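Ticket 3228: Forum import, conspiracy board archive
Status: Open, waiting on Aguirre
Opened: December 11, 2018

Reported problem
Readers on the Tiven archive say the old hologram and secret space program threads stop after page 80. The index still lists 755 threads for that board. Clicking anything past page 80 gives a blank page with the header and footer only.

Checked so far
1. Cleared the page cache. No change.
2. Logged in as admin. Same blank page, so it is not a permissions issue.
3. Looked in the Tranex error log. Every blank page matches a line saying "post body exceeds limit." The limit is set to 2,000 characters.
4. Raised the limit on the test copy. Pages 81 and up load, but quotes from the 1990s newsletter posts have question marks where the apostrophes should be.
5. Reran the import with the older character set. Apostrophes are fine now. Some signatures are doubled.
6. Text-only test on a new post in the staff board. It saved and displays normally.
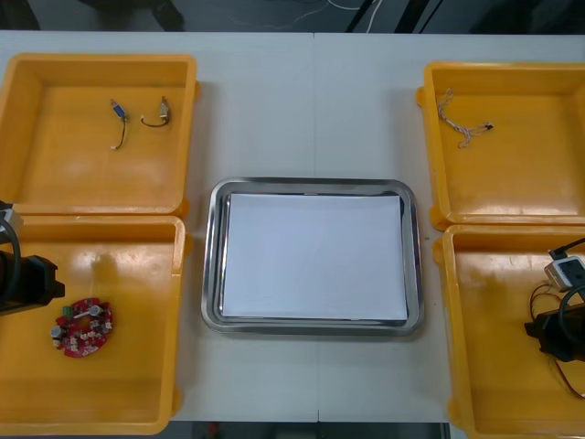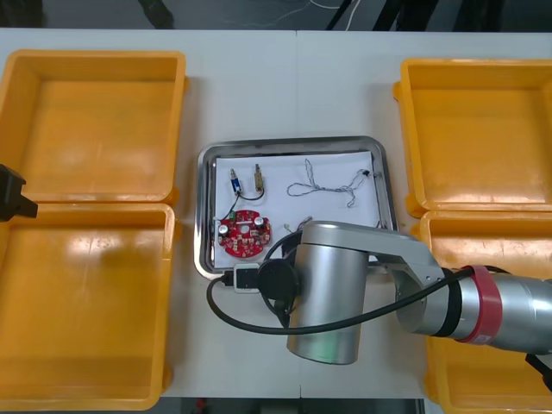
Yellow trays and a steel one on a white table, both pictures.

7. Attachment test on an old thread. Failed. The import left the Brirkard folder path in the links, and that server was shut off in October.

Still to do
- Get the Brirkard backup from Aguirre and fix the paths.
- Remove doubled signatures before going live.
- Leave the live board alone until both are done. Moderators have been asked to lock the blackout prediction thread, as people keep reposting what they think was deleted.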